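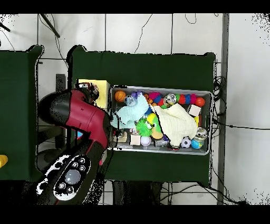

*Red arm, gray bin, green table.*

We went to the Brerkodora open day on 17/06/2024 to look at rugged phones and handhelds for our field crews. Our current units are three years old and the batteries no longer last a shift. I wanted to hold the new ones before asking anyone for a quote.

The day was run by Kovdale, which sells and repairs this kind of gear for warehouses and utility companies. Sign-in took a few minutes. Mackenzie Ross from their service desk took our group through the building and answered most of the questions.

## Handhelds

Two models were out to try. The Sutamow is the smaller one, with a numeric keypad and a screen you can work with gloves on. It weighs 305 grams with the battery in. I tried it with our winter gloves and the keypad was fine, but the touch screen missed a few taps near the bottom edge. The side button for push-to-talk is easy to find without looking.

The Sqalli is a wider device with a barcode scanner built into the top. It read a scratched label on the second try. The scanner adds some weight at the upper end – after ten minutes I was holding it with both hands. Our meter crews would probably want the pistol grip, and that is sold separately.

Both take a swappable battery. The Sutamow has to be shut down to change it. The Sqalli keeps running for a short time on a small internal cell, so you don't lose an open form.

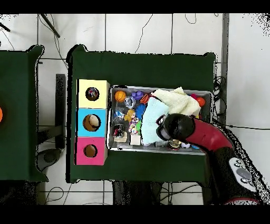 ## Repair shop

Units come in with a printed fault sheet and go to one of the benches by fault type. Most of the work is charging ports, according to Ross, followed by cracked screens. Kovdale keeps spare screens for both models on site, and the usual turnaround is 3 working days. Loaner units are included in the higher service plan only.

I asked about the port covers, which are our biggest problem. The new ones are held by a screw and can be replaced in the field. They come in bags of ten.

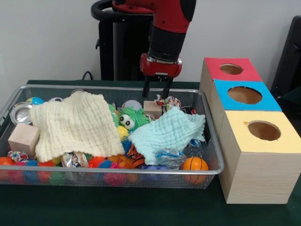 ## Prices and next steps

There was no price list to take home. The volume discount starts at 1000 units, far more than we need. Ross offered us 2 trial units of each model for the rest of June, with chargers. I have asked for the gloves setting to be turned on before they ship, and for one pistol grip to go with the Sqalli.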